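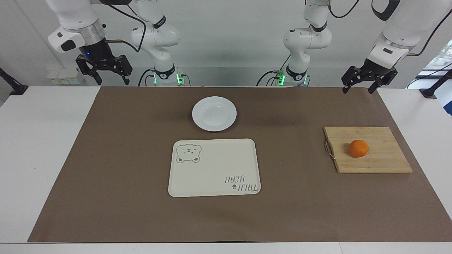
드루넨(Drunen)은 2018년 4월 27일, 가정과 소규모 음식점을 위한 상차림 용품 제품군 ‘스튀먼(Stumen)’을 국내에 정식 출시한다고 밝혔다. 스튀먼은 접시, 도마, 상판 덮개용 종이를 한 묶음으로 갖춘 제품군으로, 좁은 조리대에서 재료를 다듬고 그 자리에서 바로 음식을 담아내는 사용 환경을 기준으로 기획되었다. 흰색 상판 위에 갈색 종이를 거의 상판 폭만큼 넓게 펼치고, 그 위에 둥근 흰색 도자기 접시와 도마를 올려 두는 구성이 이번 제품군의 기본형이다. 접시는 깊이가 얕고 가장자리가 살짝 올라온 형태로, 국물이 적은 반찬과 구이, 샐러드, 빵류를 담기에 알맞다.

드루넨은 주방용품 기획 및 유통 전문 기업으로, 이번 제품군의 디자인은 협력사 뷔마노(Vumano)가, 포장과 물류는 더한(De Haan)이 각각 담당하였다. 세 회사는 기획 단계에서부터 공동 작업 체계를 운영하였으며, 제품의 규격과 포장 단위, 매장 진열 방식까지 함께 결정하였다.

기획 배경

드루넨은 제품 개발에 앞서 자사 온라인 회원 3,894명을 대상으로 주방 사용 실태에 관한 설문을 실시하였다. 응답자들은 조리대와 식탁을 겸하는 상판의 청소, 그릇의 보관 공간, 도마를 꺼내고 넣는 과정의 번거로움을 주요 불편 사항으로 꼽았다. 특히 밝은색 상판을 사용하는 가정에서는 김칫국물이나 양념, 커피 등으로 인한 얼룩에 대한 언급이 많았다.

이에 따라 드루넨은 상판 전체를 덮을 수 있는 대형 종이를 제품군의 중심에 두었다. 사용자는 식사 준비를 시작할 때 종이를 펼치고, 식사가 끝나면 부스러기와 껍질을 안쪽으로 모아 접은 뒤 배출하면 된다. 상판 양옆과 앞쪽에는 종이가 닿지 않는 여백을 조금 남기도록 권장하고 있다. 팔이나 옷자락에 종이가 걸려 접시가 함께 밀리는 일을 줄이기 위한 것으로, 제품 설명서에도 같은 내용이 수록되어 있다.

제품 구성

스튀먼 접시는 무늬가 없는 흰색 도자기 제품이다. 올라온 테두리는 소스나 기름이 바깥으로 흐르는 것을 막고, 접시를 들 때 손가락을 걸 수 있는 자리가 된다. 기획 과정에서는 테두리 높이가 서로 다른 시제품 7종을 제작하여 비교하였으며, 겹쳐 쌓았을 때의 안정성과 설거지의 편의성을 함께 검토한 끝에 현재의 형태를 채택하였다. 유약은 조명 아래에서 은은한 광택이 나도록 마감하였다.

스튀먼 도마는 접시 옆에 나란히 놓고 사용하는 것을 전제로 크기를 정하였다. 썬 재료를 접시로 옮기는 거리를 짧게 하고, 빵이나 과일의 경우 도마째 식탁에 올릴 수 있도록 하였다. 육류와 생선을 손질한 도마는 충분히 세척하고 건조한 뒤 다시 사용하여야 하며, 위생을 위해 용도별로 도마를 나누어 사용할 것을 권장한다.

스튀먼 상판지는 직사각형의 갈색 종이로, 낱장 형태로 공급된다. 표면에 인쇄를 하지 않아 음식점에서는 당일 메뉴나 좌석 안내를 직접 적어 사용할 수 있다. 한 상자에는 최대 300장이 들어가며, 가정용 소포장 제품도 함께 판매된다. 뜨거운 냄비나 팬을 종이 위에 직접 올려서는 안 되며, 반드시 별도의 받침을 사용하여야 한다. 화기 주변에서의 사용 또한 금한다.

포장 및 배송

더한은 접시의 파손을 줄이기 위해 접시 사이에 상판지와 같은 재질의 종이를 끼우는 포장 방식을 적용하였다. 구매자는 끼움 종이를 버리지 않고 서랍 바닥에 깔거나 접시를 보관할 때 다시 사용할 수 있다. 외부 상자에는 접시를 세워 보관할 수 있도록 접는 선이 표시되어 있으며, 찬장 공간이 부족한 가정에서는 이를 임시 수납함으로 활용할 수 있다.

배송 중 파손된 제품은 수령 후 고객지원 창구를 통해 접수하면 동일 제품으로 교환된다. 세트 가운데 한 품목만 파손된 경우에는 해당 품목만 교환하며, 나머지 품목을 반송할 필요는 없다.

판매 안내

스튀먼 기본 세트는 드루넨 온라인몰과 직영 매장에서 판매된다. 출시를 기념하여 초도 물량 599세트에는 가정용 상판지 소포장 한 묶음이 추가로 제공되며, 준비된 수량이 모두 판매되면 행사는 종료된다. 접시와 도마는 단품으로도 구매할 수 있다. 음식점과 숙박업소 등 사업자 고객을 위한 대량 주문은 별도의 견적 절차를 거쳐 진행된다.

직영 매장에는 실제 상판 크기에 맞춘 체험 공간이 마련된다. 방문객은 종이를 펼친 상판 위에서 접시와 도마의 배치를 직접 바꾸어 보고, 자신의 주방 크기에 맞는 구성을 상담받을 수 있다. 체험 공간 이용에 별도의 예약은 필요하지 않으나, 단체 방문의 경우 매장에 사전 문의하여야 한다.

향후 계획

드루넨과 뷔마노는 오는 8월 스튀먼 제품군에 작은 접시와 오목한 그릇을 추가할 예정이다. 추가 품목은 기존 접시와 겹쳐 보관할 수 있는 규격으로 준비되고 있으며, 색상은 기존과 동일한 흰색을 유지한다. 폭이 좁은 1인용 식탁에 맞춘 작은 규격의 상판지도 검토 대상에 포함되어 있다.

드루넨은 “조리와 식사, 정리가 한 상판 위에서 이어지는 가정이 늘어남에 따라 각 품목을 따로 고르는 부담을 덜고자 하였다”며 “출시 이후에도 사용자 의견을 수렴하여 규격과 포장 단위를 지속적으로 보완해 나갈 것”이라고 밝혔다.

제품의 세부 치수와 관리 방법은 드루넨 온라인몰의 제품 안내 페이지에서 확인할 수 있다. 취재 및 자료 요청은 드루넨 홍보팀으로 문의하면 된다.

공유 7 댓글 0

본 사이트는 이용자 편의 향상을 위해 쿠키를 사용합니다. 사이트를 계속 이용하시면 쿠키 사용에 동의하시는 것으로 간주됩니다. 동의 | 설정 변경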